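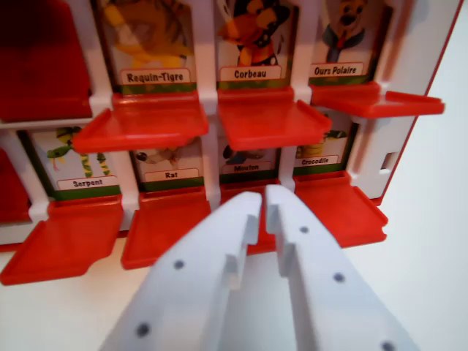
Figure 11. Wrist camera view with the jaws at the lower row of the flap board.

Section 3. Teaching the flap task by remote control

Applies to: Drukham arm with Skanudance teaching software
Last revised: 07/06/2023

3.1 Purpose

This section covers the recording of demonstrations in which the operator closes a hinged flap on the card board from the leader handle. Teaching by hand, with the arm in free-drive, is covered in section 2. The two methods must not be mixed in one task file.

The board is the French-language version. Card names in the task file must be typed as printed on the labels, for example Mouton, Crocodile or Ours Polaire. The software does not translate them.

3.2 Before you start

1. Place the board on a plain, matt surface within reach of the arm. Fix the base with the clamps supplied in the Brerkberg table kit.
2. Fold down the flaps that are to be closed during the session. Check that each one moves freely on its hinge.
3. Fit the white stepped fingers. Tighten the screws evenly and wipe the dots on the finger faces with a dry cloth.
4. Switch on the arm, then the leader handle. Wait for the green light on the handle.
5. Open the wrist camera view. Both fingertips must be visible at the bottom of the picture.

Note: Labels in the upper row may look soft when the camera is focused on the lower row. Do not refocus during a recording.

CAUTION: Keep hands clear of the board once the handle is live. The arm follows the handle without delay and does not detect fingers between a flap and the board.

3.3 Recording a demonstration

1. Select New task and enter the name of the target card.
2. Set the speed limit to Low.
3. Bring the jaws in from the front of the board, below the target flap. Do not approach from above, where the flaps of the upper row overhang the cards beneath.
4. Bring the fingertips nearly together, leaving a narrow gap.
5. Press Record. The handle vibrates once.
6. Move the fingertips under the front edge of the flap and lift. Follow the arc of the hinge until the flap covers the card.
7. Hold still until the handle vibrates again, then back the jaws away in a straight line.
8. Press Stop and mark the run Keep or Discard.
9. Fold the flap down again by remote control or, with the handle locked, by hand.

Note: A flap in the lower row may be partly hidden by the fingers during the approach. Use the red surface showing between them as a guide, and compare with the side camera if one is fitted.

CAUTION: Do not push against the white dividers between the cards. If the arm meets a hard stop it halts with error 206. Release the handle, press Reset, and discard the run.

3.4 Checking the recordings

Play back every run marked Keep at normal speed. Discard any run in which:
- a neighbouring flap moved
- the board shifted in its clamps
- the operator paused partway through the lift
- the label of the target card was out of view when recording began

Runs recorded before the May update open in the old format. Convert them with File > Convert before adding them to a task file.

3.5 Moving to another card

The board may stay clamped between cards. Start a new task for each target card, and repeat step 5 of 3.2 whenever the fingers have been removed. If the board itself is moved, run the Navarro table alignment again before recording.

For training a task from kept runs, see section 4.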